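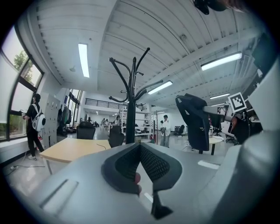
## Trorness, upper floor: visit report

Visit made in June, morning session, 8 visitors. Host on the day: Urmila Maurya, who is responsible for the layout and upkeep of the floor. The purpose of the visit was to see how a single large room has been fitted out for mixed office and workshop use, with particular attention to furniture, storage of coats and personal items, lighting and cable routes. Our own move to the Fludum building is planned on a similar footing, and these notes are written with that in mind.

### Arrival

Access is by the side stair. The goods lift was in use for a delivery and we did not see it. Visitors sign in at a desk on the lower level and are given a badge on a clip. Outdoor shoes are permitted throughout. Bags may be kept or left in a locker, and most of our party kept theirs.

The session started at 9.40, ten minutes behind the programme, and the introductory talk was shortened accordingly. The floor was in normal use during our visit, and people were at work or moving about in it.

### The room

The floor area was given to us as 700 square metres including the mezzanine. The main space is open. A large dark-framed window runs along one wall, with trees directly outside, and the foliage at this time of year fills most of the view. Maurya told us that the trees were the main reason no blinds were ordered for the lower part of the glass. In winter the low sun does come through, and two desks are moved back for the season.

The ceiling is white and ribbed. Lighting is by long fluorescent fittings hung well apart from one another. I had no meter with me, so I can give no readings. The fittings were installed by the previous tenant and will be replaced as they fail. New fittings have been quoted for by Stöckli, and the quotation is under review on grounds of cost.

The mezzanine is edged with a black railing. White open shelving stands below it and carries assorted items. The shelves have no doors, and this was a deliberate choice: the earlier cupboards had doors, and things put in them were bought a second time. A drawback is dust, which is dealt with once a month. Shelf contents are meant to be reviewed on the same occasion, although Maurya conceded that the review is often left out.

### Coats and lockers

This part of the visit was of most use to us. Provision is in two forms.

1. **Coat rack.** A tall black free-standing rack with curved arms set at several heights. It stands in the open, close to a table, and can be reached from more than one side. The spread of heights means that a long coat can go on an upper arm and a short jacket or a bag on a lower one.
2. **Lockers.** A bank of grey lockers on the window side of the room, with hanging space for garments beside it. Several dark garments were hanging there.

The lockers are not assigned. A person takes a free one on arrival and empties it before leaving. Keys not returned by the evening are chased by message the next day. There had been 5 lost keys since the scheme began, all replaced from spares.

I asked whether the free-standing rack was stable when loaded on one side. The answer was that it had tipped on one occasion, under wet winter coats, and that people now spread the load without being told. No weight has been added to the base. For Fludum I would prefer a rack fixed to the floor or the wall, or failing that a heavier foot.

The position of the rack also deserves a note. It was first put by the stair door, where it narrowed the way through. The present place in the middle of the floor takes up more useful area but keeps the door clear. The fire adviser had asked for this.

### Tables and seating

The table nearest the rack is of light wood, with black office chairs on its far side. The top carries no fixed equipment of its own and is treated as shared: anyone may work at it, and nothing is to be left overnight. The finish is an oil supplied by Namano and is renewed in the summer shutdown. Rings from cups are said to come out with light sanding.

The chairs are standard office chairs. Repairs are done in-house where the part can be had, mainly castors and gas struts. The inventory for the whole building lists 183 chairs in one model, and the policy of keeping to one model was defended at some length. Its chief merit is that a broken chair can be used for parts. Its chief fault is that the model does not suit very tall or very short staff, who bring cushions or ask for an exception.

### Cables

Cabling is the weak point of the room. A thin black cable was lying across the top of the wooden table and a dark one ran over the floor towards the window side. There are floor boxes, but they were set out for the previous tenant's desks and do not match the present plan. Moving them would mean lifting the floor in sections.

Rubber covers have been tried. They hold well enough on a straight run but lift at the ends where a cable turns. Power from overhead was also considered and was put aside until the lighting question has been settled, as both would use the same fixings.

### Points to carry over to Fludum

- Settle the table plan before the floor boxes are ordered.
- Allow for coats in two places, one near the desks and one beside the lockers.
- Use unassigned lockers, with one spare key for each held at reception.
- Specify open shelving, and enter the cleaning in the building schedule from the start.
- Ask Stöckli for a price on light fittings and overhead power together.
- Obtain two sample chairs and have them tried for a full week by staff of different heights.

### Not covered

The goods lift, the kitchen on the lower level and the upper part of the mezzanine were left out for lack of time. Noise was not measured. Conversation at normal volume was possible throughout, though the talk had to be repeated for those standing at the back.

Maurya has offered to send the floor plan with the box positions marked. The request should go to her in writing with the Fludum drawing attached, at the same scale.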